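Robotics Help Board > Manipulation and learning

Does changing the walls and worktops between recordings really help, or is it just extra work?

Posted by Pruter, 2018-11-19

Hello all, and thank you for having me back after such a long silence. We are trying to repeat the Clurnumport result, where a policy learned only from wrist camera footage coped with kitchens it had never met. We have 1,611 recordings so far, gathered since July, and grasping has come on nicely. In a fresh setting, though, the arm drifts off to one side of the tray and stays there.
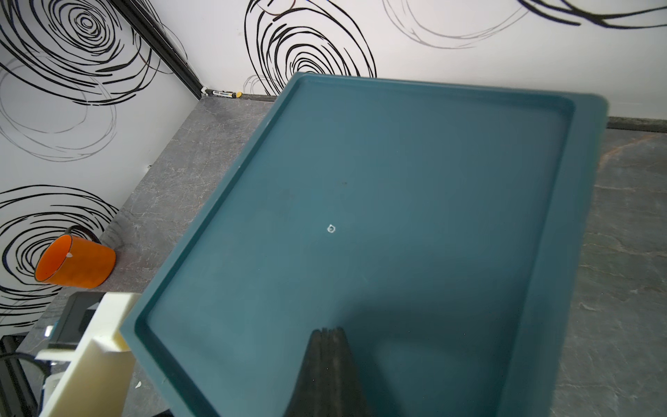 My worry is that it has learned the background and pays very little mind to the tray. With swirls on the walls and marbling on the worktop there is plenty for it to latch on to -- and I would dearly love to know before we record another 200. Has anyone tested this properly?

Öztürkmen

Yes, and I do sympathise! We kept the objects and the task the same and trained twice, once on a single backdrop and once on 8 of them, with the same number of recordings each time. The single-backdrop policy was the better of the two at home and much the worse away. So it helps, but you pay a little for it where you started. Do hold back one backdrop completely for testing. We forgot to, the first time round, and had to throw the figures out.

The other thing I'd look at is how the view tilts as the wrist turns. Ridges, rims and hooks near the camera swing past quickly and blur, and our policy was far shakier on those moments than on the slow ones. Slowing the arm for the last part of the reach did us more good than four weeks of fiddling with the network, I'm a bit sorry to say.

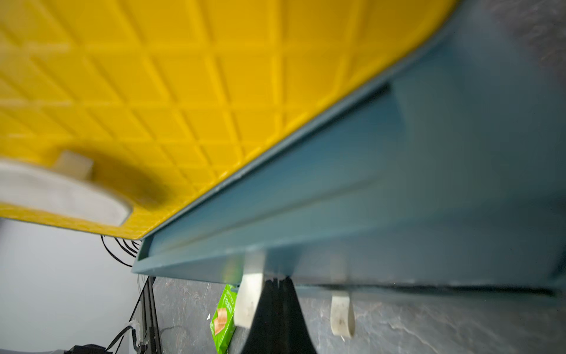 Jerov

Just crop the picture tighter. Worked for me, though I only had the one tray and never moved it, so perhaps don't take my word for it.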